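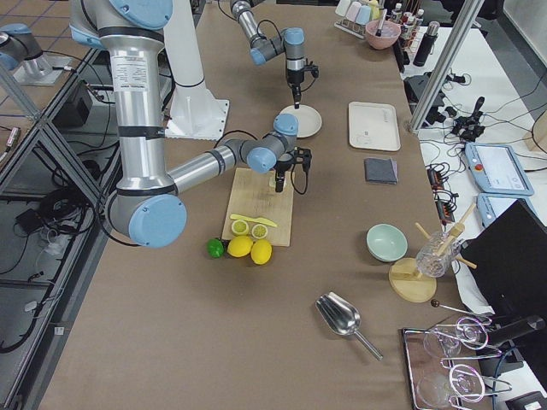

Arbeitsplatz mit zwei Roboterarmen, Schneidebrett und Zitronen, am rechten Rand die beiden Handbediengeräte mit Not-Halt.

Skript zur Übung Robotik in der Küche, Teil 3: Regeln am Tisch

Ich fange diesmal mit dem an, was ihr im Praktikum Wullar sowieso jeden Morgen als Erstes braucht, also mit den Hausregeln. Die Theorie zur Risikobeurteilung kommt in Teil 4, und ja, die ist trocken, aber da müssen wir durch.

Not-Halt zuerst. Bevor irgendwer einen Arm freigibt, wird an jedem Bediengerät der rote Taster gedrückt und wieder entriegelt. Bei zwei Armen heißt das: zwei Geräte, zwei Tests, zwei Einträge im Laborbuch. Schreibt bitte auch dazu, welches Gerät zu welchem Arm gehört! Im Oktober hatten wir eine Gruppe, die minutenlang den falschen Arm »nicht freigeben« konnte.

Klingen und Glas. Ein Messer zählt bei uns als Werkzeug mit eigener Gefährdung, auch wenn es aus Kunststoff ist — der Arm macht beim Zustechen ja keinen Unterschied. Wer am Brett etwas umlegt, hält vorher beide Arme an. Gläser kommen in einen Halter oder ein Gestell und stehen nicht lose im Fahrweg.

Geschwindigkeit. Im Einrichtbetrieb fahren wir mit höchstens 66 Millimetern pro Sekunde. Das ist deutlich weniger, als die Norm für den Handbetrieb erlaubt (250 mm/s, steht in der ISO 10218), und es fühlt sich anfangs quälend langsam an. Ich bleibe trotzdem dabei. Mit zwei Armen über einem Tisch habt ihr auch zwei Stellen, auf die ihr schauen müsst.

Abstände. Der Bediener steht 865 Millimeter von der Tischkante weg, solange ein Programm läuft. Den Wert haben wir aus der Beurteilung für die Zelle Drarkusside übernommen, er gilt nur für diesen Aufbau. Bitte nicht auf andere Zellen übertragen, dort rechnet ihr neu.

Ordnung auf der Fläche. Was nicht zur Aufgabe gehört, kommt runter. Was dazugehört, bekommt einen festen Platz und Luft drumherum, damit der Greifer von der Seite herankommt. Krümel wischt ihr zwischen den Durchläufen weg.

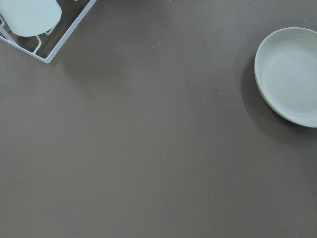 Muss ich nach einer Änderung an der Greifposition das ganze Programm neu abnehmen lassen?
Es reicht ein langsamer Probelauf des geänderten Abschnitts mit der Hand am Not-Halt, solange Werkzeug, Last und Fahrbereich gleich bleiben; ändert sich davon etwas, wird komplett neu abgenommen.

Die Checkliste von Fodevis liegt im Kursordner, Formular 670. Füllt sie vor dem ersten Lauf aus und bringt sie mit in die Besprechung.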